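3.2 Containers and handling at the table

The stock examined in this part of the study consisted of 174 rectangular containers of the narrow type, all taken from the returns area at the Sevby site and all fitted with a ridged insert. Containers without an insert were set aside and are treated in Section 3.4. The sample was drawn in August by Tõnu Sepp, who also kept the handling log, and was brought to the table in batches of 12. A batch was finished before the next was opened, and no container was returned to a batch once it had left the table.

The walls of the container are frosted. Enough of the inside can be made out through them to tell whether an insert is present, but in our trials this was a poor guide to whether it was seated properly. Workers who judged the seating through the side wall missed inserts that had lifted at one end, while those who looked in from above found them at once. For this reason the instruction sheet was changed after the first 2 batches, and all later containers were checked with the open top facing the worker.

The position of the container on the table also had to be fixed. Early in the work each person placed it as they pleased, and times differed a good deal between people who set it down crosswise and those who set it lengthwise. With the long axis running away from the body, both long sides can be reached without turning the wrists outwards, and the rows of ridges lie across the line of sight, so that a raised row shows up against its neighbours. The far end is then the weak point – shorter workers had to lean forward to see it – but this was judged the smaller problem. The lengthwise position was adopted for the rest of the study (Figure 2).

Two ways of holding the container were recorded. In the first, both hands take hold of the rim. In the second, one hand is wrapped over the rim and the other only presses against the opposite wall with the fingers curled in. The log makes no distinction between right-handed and left-handed workers. We had expected the second grip to be rare, but it was used by most people at some point, mainly when the container was being steadied and was not about to be lifted. It leaves one side less well held, and on a polished table top the container can slide if the pressure is uneven. A mat was tried and then dropped, as it hid small debris that we needed to see.

Gloss on the table was a further nuisance. Bright patches of reflected light made the pale walls harder to read, and workers shifted the container by up to 12 cm to avoid them. These small shifts were logged as part of the check and were not counted as separate movements.
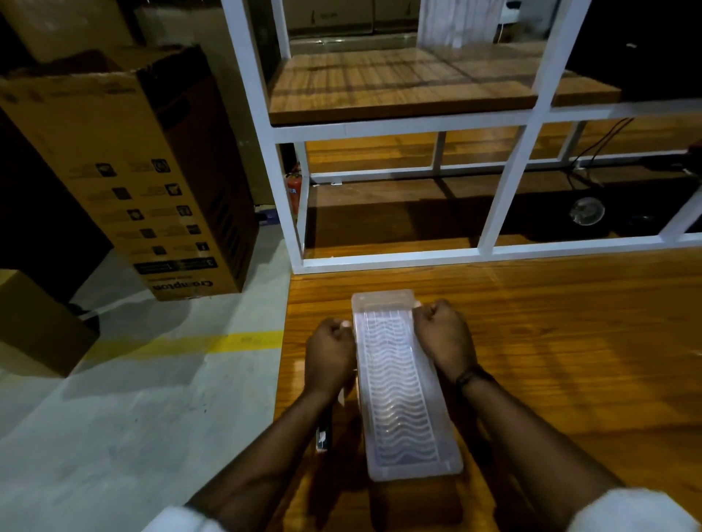 The same rule was applied to the Ritano containers in Section 3.3, where the shifts were shorter.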